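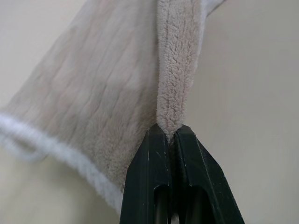 Handling soft goods with a two-finger gripper: cell rules

Guides > Robot cells > Fabric and soft goods

Last updated: 2020-09-09

These rules apply to every cell at Idthorpe that picks up blankets, throws, towels or garments. They cover setup, the pick itself and what to write down afterward. Rigid parts have their own page.

Before you power up

1. Empty your pockets and tie back long hair. Take off scarves and lanyards.
2. Check both fingers with a cloth glove. Small scuffs are fine. A burr that catches the glove is not – file it or swap the finger.
3. Pull any lint out of the seam between the fingers and out of the openings in the housing. Use tweezers, with the arm locked out.
4. Set the speed limit to the soft goods profile. Do not copy a profile from the Dvorak cell, where the arm is longer.

Making the pick

1. Aim for a fold or ridge. A single flat layer of fleece slides out of the jaws too easily.
2. Close on the main panel and leave the trim alone. Fluffy borders shed, and looped yarn can be pulled.
3. Take only the tip of the fold. If fabric pokes a little way into the gap between the fingers, carry on. If it reaches the housing, open, back off and pick again.
4. Lift slowly until the cloth hangs clear, then pause for a full second before moving sideways.
5. Keep hands out while the cloth is hanging. If it snags, press stop first. Never tug the free end against a closed gripper.

Grip force

Start at the lowest setting that holds the item through the pause. Go up one step at a time and test each step on a scrap of the same material. Ribbed or quilted fleece should be tested on the panel and on a seam, as the two are seldom the same thickness.

Inspection

Wipe the fingers every 100 picks. At 1000 picks, take them off and check the pads and screws. Cindetti fingers and Vivelmont fingers are not to be mixed on one gripper, even when the holes line up.

What to record

Write down the item type, the grip setting, the number of dropped picks and any pulled loops or marks. Use form 802 for normal runs and form 927 if a person had to enter the cell. Both go to Maëlle Boychuk by the end of the shift, and changes to these rules go through her as well.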